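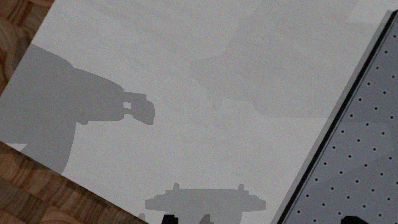

The Kitchen as Common Ground: A Conversation on Shared Cooking in Residential Buildings

Print this page | E-mail this page

Tuesday, December 14, 2021

The Office of Residential Planning at the Ezeani Foundation oversees the interior standards for three apartment buildings for older adults, the largest of which is Vorent House. In September the Office completed its review of the shared kitchens in all three buildings. The director of the Office, who has worked in housing for 35 years, met with the newsletter to discuss the results of the review and the changes planned for the coming year.

The Foundation's first building opened with one large kitchen on the ground floor and no cooking equipment in the apartments. The director described that decision as a product of its period.

"The thinking at the time was that older people should be relieved of cooking," the director said. "Meals came from a central kitchen at fixed hours. Residents were permitted to use the room between meals if they signed for the key. Few did. When we went back to the old key book, there were whole weeks without an entry."

Apartment kitchenettes were added during a later renovation, and the central meal service was reduced to lunch on weekdays. The ground-floor room was kept and opened to residents throughout the day. Brorkenus Court, the second building, was planned with a kitchen on every other floor. The third, Luvance Terrace, has a single shared kitchen next to the laundry room.

According to the director, the placement of these rooms has had more effect on their use than their size or equipment. The kitchen at Luvance Terrace is the smallest of the group and the oldest in its fittings, yet it is in use from early morning until the building's quiet hours begin.

"People start a load of wash and they have time to fill," the director said. "Someone puts on coffee. Someone else has brought down a bag of beans to trim. We did not plan it that way. The laundry room was put there because the drain lines were there, and the kitchen went into the space that remained."

The review drew on 610 written responses from residents and family members, together with a series of group discussions held in each building. Residents were asked when they cooked, for whom, and what prevented them from cooking more often. The Office had expected complaints about appliances. The most frequent concern was storage, followed by lighting over the work surfaces and the height of the sinks.

Storage proved to be a matter on which residents held firm views. Under the existing rules, dry goods may be left in a shared cupboard if they are marked with a name and apartment number. Many respondents considered the arrangement unsatisfactory. Flour and sugar were used by others without permission, and items belonging to residents who had moved away remained on the shelves for months.

"I do not regard that as a small matter," the director said. "If you have carried a sack of flour home on the bus and you find half of it gone, you will not bake in that room again. You will bake upstairs in a toaster oven, alone, and we will have lost the thing the room was built for."
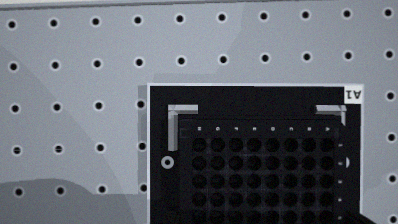 Beginning next spring, each resident who requests one will be given a locking compartment in the shared kitchen nearest his or her apartment. A separate shelf will hold goods that anyone may use, and the Foundation will pay for salt, oil, tea and coffee. Staff will clear the common shelf at the end of each month. The director acknowledged that the cost of the oil had been the subject of some discussion in the budget meetings.

The question of who cleans the kitchens has been harder to settle. At Brorkenus Court, residents of each floor follow a written rotation, and the floors differ considerably in how closely they observe it. At Vorent House, paid staff clean the room twice daily. Responses from Vorent House showed greater satisfaction with cleanliness, but residents there were also more likely to describe the kitchen as belonging to the management.

"There was a comment that I have thought about a good deal," the director said. "A woman wrote that she always felt she was cooking in a school. She kept expecting to be told to leave. I do not believe the cleaning schedule is the whole cause of that, but I believe it is part of it."

The Office will try a mixed arrangement. Staff will wash floors and service the stoves and refrigerators, while counters, tables and dishes will be left to those who use them. The plan will be tested for two months at Vorent House before any decision is made on the other buildings.

Asked about furniture, the director spoke at some length about tables. The Foundation's earlier kitchens relied on counters fixed to the walls, at which residents stood facing away from one another. A table in the center of the room allows several people to work seated, which many prefer for long tasks such as shelling peas or filling dumplings. It also gives those who no longer cook a reason to come in and sit down.

"We had one gentleman who never cooked a meal in his life, by his own account," the director said. "He came every afternoon and peeled whatever was put before him. His daughter told us he had never peeled a potato at home. She was slightly annoyed about it, I think."

The Office now asks that every shared kitchen have a table with clear floor on at least three sides, so that a wheelchair or walker can pass behind a seated person. Edges are to be rounded. Surfaces are to be light in color and dull in finish, as residents with low vision reported difficulty with glare from polished tops. Dark cutting boards will be supplied for pale foods such as onions and turnips, and light boards for greens and beets.

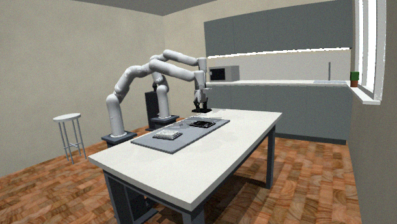
A computer rendering of a kitchen with a white rectangular table.

Safety rules were a further subject of the review. The Foundation's buildings house some 400 residents in all, and the insurer requires that gas stoves be replaced when a kitchen is renovated. Several residents objected strongly. The director expressed sympathy with them but did not expect the requirement to change.

"A person who has cooked over a flame for sixty years knows the heat by looking at it," the director said. "With the new stoves you have to learn a set of numbers. We will offer lessons, and we will offer them more than once. I would ask people to bring the pot they use most, so that they can learn with that pot."

New stoves will have controls along the front, with raised marks at the low, medium and high settings. Each will shut off after a set period unless the cook presses a button to continue. Residents who make stocks and slow stews asked that the period be a generous one, and the Office has agreed to review the setting with them after installation.

The director was also asked whether the Foundation intends to organize cooking events. A monthly supper is held at Luvance Terrace, arranged entirely by residents, and there have been requests for something similar elsewhere. The Office will make a small fund available for ingredients but will not set menus or appoint a host.

"Our part is to see that the room is warm, that the light is good, and that the knives are sharp," the director said. "I would mention the knives in particular. We found very few sharp knives in any of the three buildings. A man comes in January to grind them, and after that he will come every season."

Work on the Vorent House kitchen is scheduled to start once the lunch service has been moved to the library. Residents will receive a written notice under their doors, and the plans may be seen at the front desk during office hours.

Print this page | E-mail this page

Contact the Office of Residential Planning | © 2021 Ezeani Foundation. All rights reserved. | Back to top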